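Lorngate Play Library: progress report to the Adjei Fund, 16 December 2019

Work on the shape sorters is on schedule. The grant has paid for 73 sets so far, and 59 are out on loan to families. Each green board is numbered by hand on its front edge so that returned sets can be matched up.
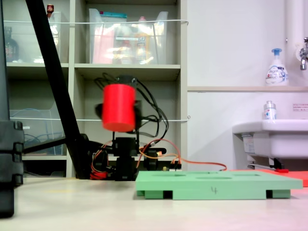

Board 4 and a red cylinder, with the cubby shelving behind.

We chose foam over the painted sets quoted by Cesik, mainly on cost. The boards have four openings each: square, cross, circle and octagon.
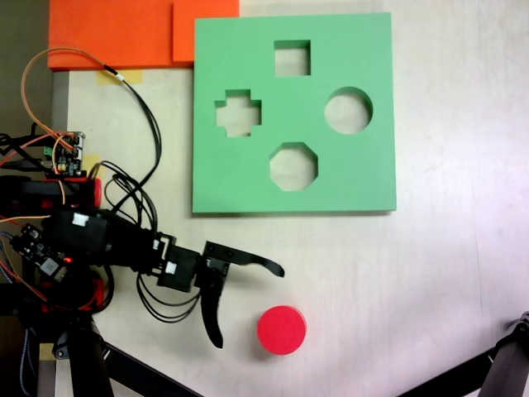 Spare pieces are now kept in a separate bin and lost ones are replaced when a set comes back. Furnetti will deliver the remaining sets by the end of December. We have $974 left in the materials line.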